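Print this page | E-mail this page
Home > Guides > Ondimach Planner > Setting Up > Two-Arm Tabletop Tasks

Section 12: Teaching the planner your table

By now both arms should be homed and talking to Ondimach, and you've earned a cup of coffee. What comes next is the part most folks like best, where the software learns what's on the table and how the two arms can share it without bumping elbows. Our running task is putting small black dishes on the green shelf, which is the one we use in the Worstead lab.

1. Open the Cameras tab and start with the low view. Turn on the horizon overlay and drag the table plane until it lies flat along the wood. Take your time with this one, as everything later leans on it.

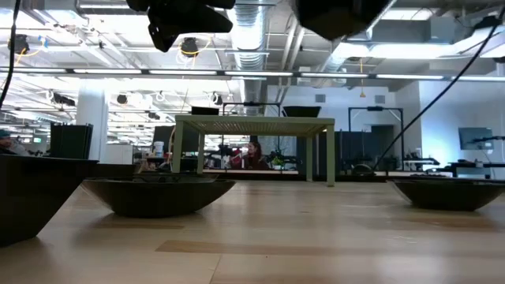 Do I have to redo the table plane every time I restart the software?
Only if a camera or the table has moved. The plane is saved with your workspace file and loads by itself.

2. Switch to the overhead view and press Find Objects. Glossy black dishes are hard on depth sensing, so set Mask Source to Color and let the outline do the work. The shelf should get its own label, "Place Target," and any dish already on it should be listed as Done. If a potted plant or some other permanent resident shares your table, draw a keep-out box around all of it, leaves included, with a little room to spare.

CAUTION: Keep your hands outside the rails whenever the status bar reads Live. Preview mode is safe for pointing at things.
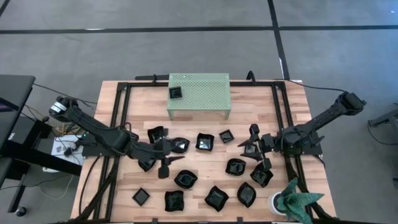
3. Open the Wrist view for the arm you're setting up. You want both fingertips showing at the bottom, with the nearest rim above them. Click along the rim to place a grasp line, then press Refine. Shiny folds and highlights can fool the edge finder, and if the line jumps onto a reflection, lower Edge Gain to 2 and click again. A patterned mat may also give you stray edges, so check Ignore Background Texture if you use one.

Note: Grasp lines belong to one arm at a time. Repeat this step for the other arm.

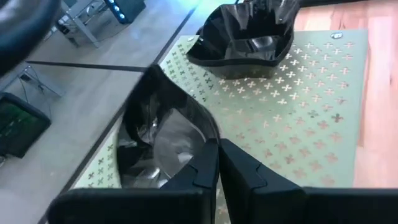
4. Set the sharing rule. Under Planning > Shared Space, choose Take Turns for your first run. The planner then reserves the middle of the table for one arm and has the other wait its turn, which looks awfully polite and is slower, but it's much easier to follow on the timeline. Set Clearance to 16 mm and leave Replan on Contact checked.

5. Press Preview and watch the ghost arms go through the whole job. Look closely at any moment when the two grippers come near each other over the dishes. If the timeline shows code 207, the planner couldn't find a path with the clearance you gave it, so try a different pick order before you go shrinking that number.

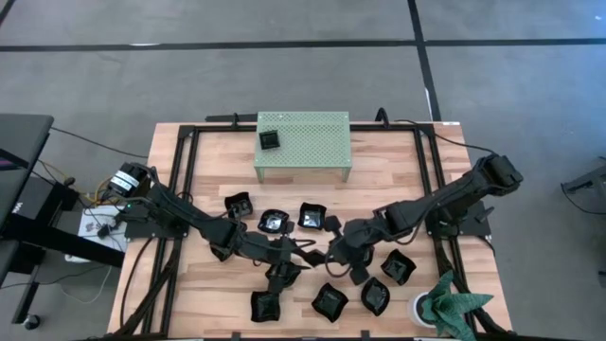 Botond Simon writes: I'd save the workspace before changing the pick order. Mine went back to nearest-first when I switched from Take Turns to Overlap, and I had to drag the whole list around again.

The order does reset when you change the sharing rule, so please do save first (File > Save Workspace As).

6. When the preview runs clean, switch to Live, set Speed to Low, and press Start. Keep the stop button within reach for the entire first run.

Previous | Contents | Next: Reading the Timeline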